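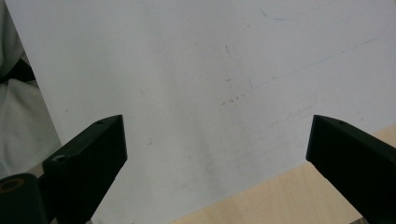

7 Jul 2023

Every summer a bike company tells me I could ride 1,000 miles if I only bought the right saddle. This year it's Brisetti, and the saddle is called the Temex, and three people have now forwarded me the same glowing write-up.

I've done one long tour in my life. It was in November, on a steel bike with a rack that squealed on every hill, and I averaged 50 miles a day when the wind was kind. My saddle was the one that came with the bike. I was sore for the first week and then I wasn't.

So I'm doubtful when Elikem Bonsu tells me his new one "took away all the pain" by the second day. He'd also raised his handlebars, dropped a pile of gear and bought better shorts. Which of those did it? He doesn't know either, and he got a bit short with me when I asked.

The write-up has the same problem. The rider went out for 90 miles, had a nice time and gave the credit to the saddle. Ninety miles is a weekend. I'd like to hear from somebody who sat on the thing through a month of rain and bad motels — and who paid for it.

Elif Naz Bozkurt has offered to lend me hers for my August trip up the river. I said yes, mostly to be fair. I'm packing the old saddle too, along with a 6 mm Allen key, and if I swap them back at the first campground I'll say so in the next post.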